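Seit ich in Deutschland lebe, sammle ich Wörter, die es in meiner Sprache nicht gibt. Heute möchte ich über eines davon schreiben: Kleinteile. Ein kleiner Thread über das Reparieren von Modeschmuck, Knöpfen und anderen Sachen, die fast nichts kosten. 🧵

Angefangen hat es im November. Auf dem Flohmarkt in Bikbridge habe ich eine Zigarrenkiste mit Broschen gekauft, alle kaputt. Der Preis war 3 Euro, und ich habe nicht gehandelt, obwohl man das dort wohl machen soll.

Meine Katze Greta hat zuerst die Kiste geprüft und danach in der Kiste geschlafen. Die Broschen lagen so lange auf dem Fensterbrett.

In meinem Deutschkurs haben wir gelernt: Der Verschluss ist das, was zumacht, und der Abschluss ist das, was man in der Schule bekommt. Bei den Broschen hat fast immer der Verschluss gefehlt. Einen Abschluss im Schmuckmachen habe ich leider auch nicht.

Ich habe dann ein Reparaturheft gesucht und eines aus der DDR-Zeit gefunden, in einer Bücherkiste vor dem Laden Ochoa. Darin steht der Satz "Man verwahre Abgefallenes stets beisammen". Ich habe ihn dreimal gelesen. Er ist sehr schön, und ich verwende ihn jetzt auch für Socken.

Was ich bis jetzt verstanden habe: Eine Broschennadel kann man meistens wieder gerade biegen, wenn man es langsam macht. Wenn man es schnell macht, bricht sie. Ich weiß das, weil ich 2 Nadeln schnell gebogen habe.

Kleber ist ein schwieriges Thema. Im Forum schreiben die Leute darüber in einem Ton, den ich sonst nur von Diskussionen über Mülltrennung kenne. Ich nehme Zweikomponentenkleber und warte einen ganzen Tag. Wer etwas anderes nimmt, soll es bitte tun und mir nicht böse sein.

Alte Steinchen aus Glas reinige ich mit einem weichen Pinsel, ohne Wasser. Hinter vielen liegt eine dünne Folie, und wenn Wasser dahinter kommt, wird der Stein grau. Das bleibt dann so. Der grüne Käfer aus der Kiste ist deswegen heute ein grauer Käfer.

Noch ein Wort für die Sammlung: "fummelig". Ich habe es im Wörterbuch gesucht und dort stand "umständlich zu handhaben". Ich finde, das Wort klingt schon genau so, wie sich die Finger dabei fühlen. Auch "friemeln" ist gut. Den Unterschied konnte mir noch niemand sicher erklären. Kommt das auf die Region an?

Ein Verwandter davon ist "Gewirr". Man sagt das zu Straßen, zu Stimmen und, wie ich jetzt gelernt habe, auch zu Draht. "Wirrwarr" gibt es zusätzlich. Ich hätte mit einem von beiden gerechnet. 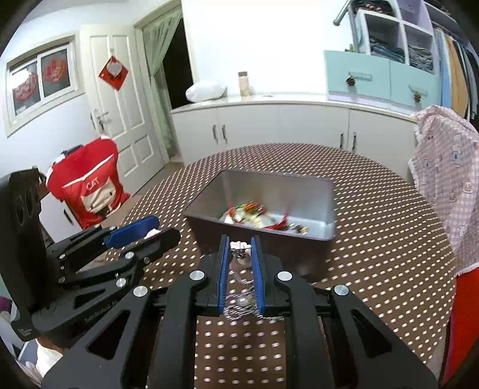

Gewirr, silbern, mit etwas Kleinem in Weiß obendrauf.

Zurück zum Schmuck. Die Fassungen biege ich mit einem Holzstäbchen zu, nie mit Metall. Wenn eine Kralle schon ganz dünn ist, lasse ich sie in Ruhe und klebe lieber einen Tropfen von hinten.

Ersatzteile bestelle ich bei Meltow. Die Packung mit Nadeln hat 50 Stück, das reicht wahrscheinlich bis zu meiner Rente. Kleinere Packungen hatten sie nicht. Wenn jemand welche braucht, schreibt mir, ich schicke sie gern im Briefumschlag.

Insgesamt waren es 21 Broschen. Die meisten kann man jetzt wieder tragen. Eine Eule ohne Augen habe ich so gelassen, sie gefällt mir.

Frage an euch: Wie heißt das kleine Röhrchen, in dem sich die Nadel dreht? Im Heft steht "Scharnier", im Forum schreibt jemand "Hülse". Und sagt man "die Brosche anstecken" oder "anheften"? Ich freue mich auch über Korrekturen zu diesem Thread, besonders bei den Artikeln.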